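Product Reviews | Home Care | Cleaning Tools

Zokirel Oval Scrub Brush: Twelve Weeks of Daily Use

The Wirndale Household Guide reviews cleaning tools that readers are likely to find in an ordinary hardware store. The Zokirel oval brush was placed with two homes and one shared kitchen in September and remained in regular use throughout the review period. It was bought at retail price.

The brush is sold for general scrubbing: sinks, tile, outdoor furniture and the soles of boots. It has no handle. The user grips the back directly, and the maker offers one size only.
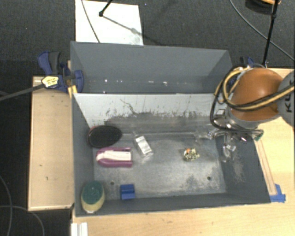 By Bushra Orakzai, Home Care Editor
Reviewed by Kamran Yousafzai

On sinks and tile the brush performed well. Soap film came away from glazed tile with light pressure, and grout lines were visibly cleaner after 2 passes. The bristles are stiff enough for dried mud but should not be used on soft plastic or nonstick pans, where our reviewers noted fine scratches.

Comfort was the main complaint. Without a handle, the knuckles sit close to the surface, and reviewers with larger hands scraped them on faucet bases more than once. The Jafri block brush, which we covered last year, has a raised grip and is easier to hold for long jobs — though it does not reach into corners as well.

Wear was acceptable. Bristles along one edge had begun to spread by the eighth week in the shared kitchen. The two home brushes kept their shape. Drying is slow, and the brush should be left on its side between uses. The care leaflet does not mention this, and we would ask the maker to add it.

The price is 400 rupees. A pack of two from Rarville costs less per brush but sheds bristles in the first days of use.

The Guide recommends the Zokirel brush for tile, sinks and footwear. Readers with arthritis or a weak grip should choose a model with a handle.

Related reviews
Jafri Block Brush With Raised Grip
Rarville Two-Pack Brushes: A Short Test
Choosing a Dish Rack for a Small Counter

Contact the Guide | © 2020 Wirndale Household Guide | Back to top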